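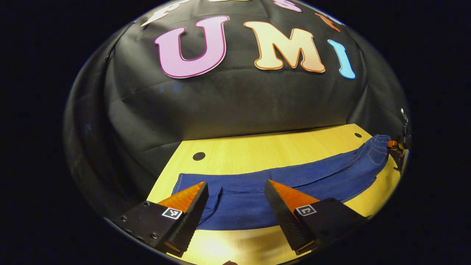 Plier des jeans : fiche de la collection Floltstead

Bonjour et bienvenue ! Ce dossier rassemble tout ce que nous avons réuni autour d'un geste que chacun fait chez soi sans trop y penser : prendre un jean, l'étaler sur une table et en faire un paquet bien net qui tient dans un tiroir. La fiche est un peu longue, pardon d'avance, mais je préfère trop en dire que vous laisser chercher.

Contenu

La collection compte 2764 séquences de pliage, rangées dans 7 dossiers selon le type de vêtement et la façon dont il est posé au départ. Les jeans en denim foncé forment le plus gros dossier, et de loin celui que je préfère (les coutures claires se repèrent très bien sur le bleu, on suit le pli du début à la fin). Viennent ensuite les pantalons de toile, puis les shorts, moins nombreux.

Le pliage, tel que nous le pratiquons

Pacita Dimaculangan a rédigé la consigne, et nous l'avons peu retouchée depuis :

1. Étaler le jean à plat, en travers de la table, la ceinture d'un côté et les jambes de l'autre.
2. Rabattre une jambe sur l'autre en alignant les coutures.
3. Ramener le bas des jambes vers la ceinture.
4. Replier une dernière fois, poches arrière visibles, et lisser avec le plat de la main.

Les plis de travers sont conservés, tout comme les reprises. Un jean qui glisse, une poche qui se retourne, cela arrive à tout le monde ! 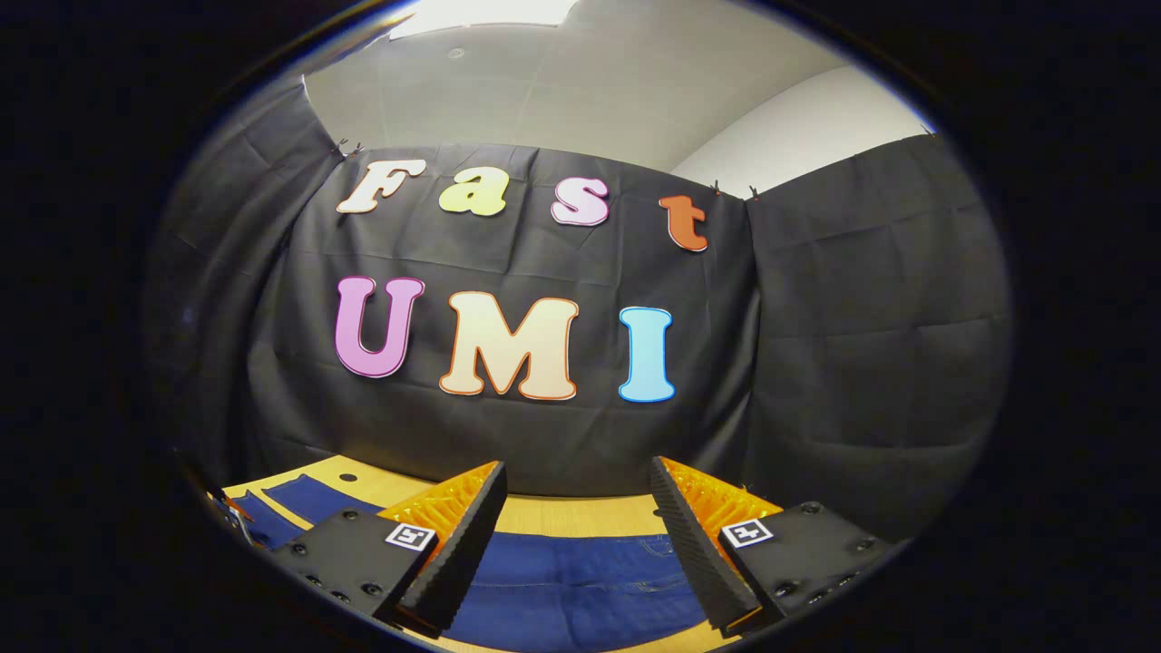
Pour l'installation, restez simple : une table en bois clair, un tissu noir tendu derrière et tenu par des pinces, une lumière régulière. Le tissu peut froisser, cela ne gêne pas le travail. Les lettres découpées, elles, sont tout à fait facultatives, mais elles égaient bien les longues après-midi.

Organisation des fichiers

Chaque dossier contient les séquences, un fichier texte avec la consigne du jour et un tableau de notes. La colonne « état » prend 3 valeurs : plié, partiel, à refaire. Cherry Mae Maglaya a relu les notes en décembre ; celles du dossier « shorts » restent inégales, et une vingtaine de lignes n'ont pas encore d'état.

Limites connues

Peu de tailles enfant, aucun jean doublé, et des vêtements presque toujours propres et repassés par l'usage. Les denims très rigides manquent aussi. Si vous en avez à nous signaler, nous sommes preneurs.

Contact

Pour une erreur dans les notes, écrivez à Mylene Sebastian. Pour proposer une autre manière de plier (il y en a tant, et la vôtre nous intéresse), adressez-vous à Tamunoemi Afolabi, qui tient la liste des ajouts prévus.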